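25 Apr 2019, gripper bench, Ullska build

Fault: right unit stops reporting finger closure partway through a grasp. The fingers still move. The log holds the last width until the handle is released, then jumps. First noticed in episode 276 when replay showed the fingers open on a held item.

Reran the soft item set with the same handle and firmware. Dropout in 12 of 23 grasps. Cable swapped, no change. Encoder reads clean on the bench with the housing open.

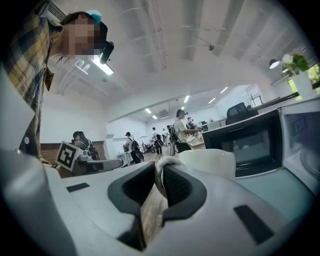

*Fig. 1. Soft cream item at the fingers, operator leaning over the unit.*

Dario Santoro suggested wrist angle. Tried it: palm down, no dropouts. Rolled outward past the point where the lead goes tight at the strain relief, the width freezes nearly every time. Suspect the crimp on the encoder connector, Zuccaro batch from October. The left unit has the older connector and hasn't shown the fault.

Appliance task is the worst case, as reaching through the door opening forces the roll. Ikiver logger did not flag any of it. It only checks that packets arrive, and stale values pass. That is the more serious problem of the two.
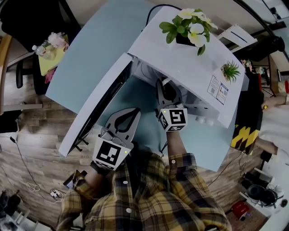 *Fig. 2. Reach into the appliance, door open to the left. Marker cubes on both grippers.*

Actions:

- Right unit tagged out. Do not use it for recording until re-crimped.
- Episodes from 276 on quarantined, 576 files. Dario to run the frozen-width check over them before anything goes to Skullix.
- Logger to raise an error if width is constant while the trigger value changes. Threshold still to be set.
- Pull test on the spare connectors. Tool is in the second drawer, labelled wrong.

Left unit to get the same roll test tomorrow.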